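Pencombe House Residents' Meeting
Minutes, Tue 2 October
Taken by Riet Schouten (again, my own fault for bringing a pen)

Present: Philomena Noonan (chair), Gráinne Dunne, Lensa Adugna, Colm Ní Bhriain, me. Duggan the dog came too and slept through most of it.

We started late on account of the kettle. Philomena read out the last minutes and Colm wanted it put right that he never offered to repaint the hall, he only said it could use it. Fixed. Everybody happy with the rest.

1. Money in the house kitty

Lensa has the kitty book this season. We had 236 dollars left after the new shower hose and the light bulbs, and she passed the receipts around in an envelope. Gráinne asked if we could spend a bit of it on a decent vacuum cleaner before the old one sets fire to something. Colm knows someone at Stiltari, the repair place on the corner, who sells used ones, and he'll go ask what they have. We agreed he can spend up to 80 without coming back to us.

2. The coat and bedding drive

This took up most of the evening and I was glad, it's the nice part! Dendmont, the family shelter across the river, wants warm things by the first week of November. Last year the whole street managed roughly 2000 items between us, which still amazes me, and they'd love the same again.

Philomena has the list they sent. Top of it are adult winter coats and padded jackets, then quilts and blankets, then kids' hats. They do NOT want pillows this time (they've got a closet full), and please no single gloves. Gráinne said who on earth gives single gloves and Colm went a bit quiet.

Lensa asked how clean is clean. Philomena's answer was washed, pockets emptied, zippers closed. There was a long side discussion about washing puffy jackets, which I'll try to boil down. Gentle cycle, not much soap, dry them low with a couple of tennis balls so the filling doesn't go into lumps. Gráinne swears by this. Colm hangs his over the bathtub for two days and says they come out fine. I've ruined one doing it Colm's way so you can guess how I voted.

Drop-off is the downstairs hall, mornings only, 6 days a week (not Sundays, Philomena would like one lie-in). Lensa is making the sign.

3. Clearing the ground floor bedroom

We've been putting this off since spring. The plan is to use the room for sorting the coats, and for that we need the floor and the bench back. We all trooped down the hall to have a look, and I had a go at laying out a jacket on the bed to see if it works as a folding table. It does! Lots of space for a grown-up's coat with the arms out, and it's a good height for those of us with backs.
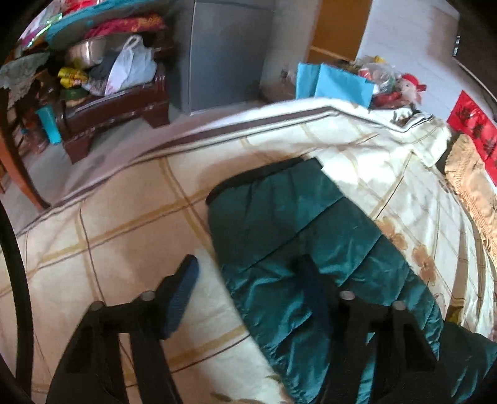

Ground floor bedroom: teal padded jacket on the bed, bench and bags still to be sorted.

What we decided, more or less in the order people shouted it:

The bench gets cleared first. The steel basin goes to the kitchen. Colm will look through the rest of the pile and anything to eat goes on the shelf by the toaster, help yourselves. The patterned cushion stays, Gráinne likes it and so do I.

The gift bag and the clear bag on the floor go up to the hall closet with the little plush fellow in red. If any of it is yours, tell Lensa before the weekend.

The red banner with the calligraphy stays on the wall. Philomena asked and all five of us said yes at once, it makes the room.

The cream quilt on the bed is not, repeat not, part of the drive. We'll put an old sheet over it while we're sorting. Lensa has one.

Turquoise bottle under the bench: Colm will move it to the cleaning cupboard if that's where it belongs, and read the label before he does.

Clearing starts at 6 on Thursday, and whoever gets there first puts the kettle on.

4. Anything else

Gráinne's back gate sticks. Colm will bring his plane.

Lensa would like quieter doors after ten, and I'd like it written down that I agree with her.

Philomena has too many apples. Take a bag on your way out, they're by the stairs.

To do:
Colm: vacuum, bench pile, bottle, gate
Lensa: sign, old sheet, bags up to the closet
Gráinne: ask next door about coats, tennis balls
Philomena: ring Dendmont about the pickup van
Riet: type this up, buy labels and string

Next meeting is in November, once the coats have gone. Philomena will put a note under the doors with the day.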